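Bench three: the two-arm build

Quick one from the shared workshop as the kiln lot need the laptop back. December 2021 and the two arms are finally both bolted down and talking to the same computer, which was not the case last time I wrote. Ferdinand Moser did most of the wiring. Ama Odoi did the rest and then redid some of Ferdinand's. No hard feelings, I'm told.

The task we picked is dull on purpose. Small red blocks, shallow blue tray, clear storage box with a clip-down lid. Get the arms to handle all of it without one arm knocking into the other. Clips are the hard bit — a finger that is fine on a block is hopeless on a latch, and we have snapped 3 so far. Spare boxes from Nägeli, cheap, ask at the counter.
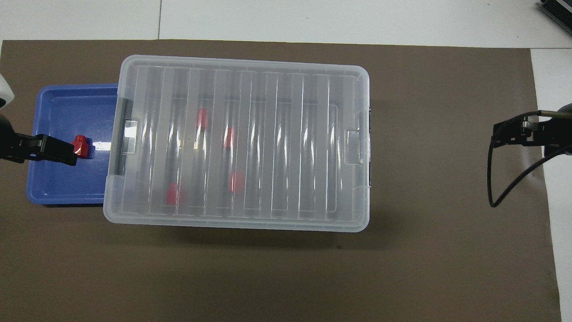 A red block in the left gripper, over the blue tray.

Things done since last issue. New jaw pads, cut from an old Flodwood bench mat, much less slipping. Cable loops made longer after Notburga Aebischer pointed out the elbow was tugging at them on every wide turn. Brown mat stays, the bare white table threw too much glare at the cameras. Control software is still Kekimov with our own bits on top, and yes the notes are out of date, I will get to them.

Numbers for those who asked. Last full session we logged 92 goes at picking up a block and 46 came off cleanly. Half, then. Most of the misses were the gripper coming down a touch to one side and nudging the block away. Kilian Imhof thinks it is the wrist calibration. I think it's the table, it wobbles when somebody uses the pillar drill. We have a bet on.
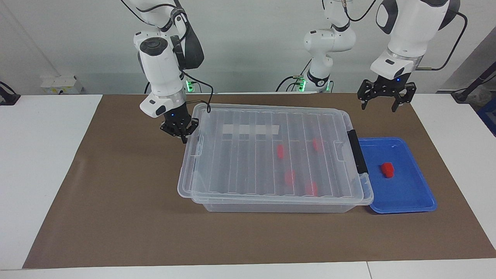 Can I build one of these at home without a workshop?
A single arm, fine, if you have a solid table and somewhere to clamp it. Two arms need a lot more room than you would think, plus a stop button you can reach from either side, so come and use ours first and see how you get on.

Still wanted: a decent 24 volt supply, short cable ties (the long ones catch), and anyone who has got on well with a Clileo board as ours keeps dropping its settings overnight. Syafiqah Yusof is keeping the list and has the key to the parts cupbaord. Please write down what you take.

Aim is 1,000 logged goes by April. Nearly there we are not, but evenings help — if you're in and the bench is free, run a batch and put your intials in the book. Blocks back in their box after please.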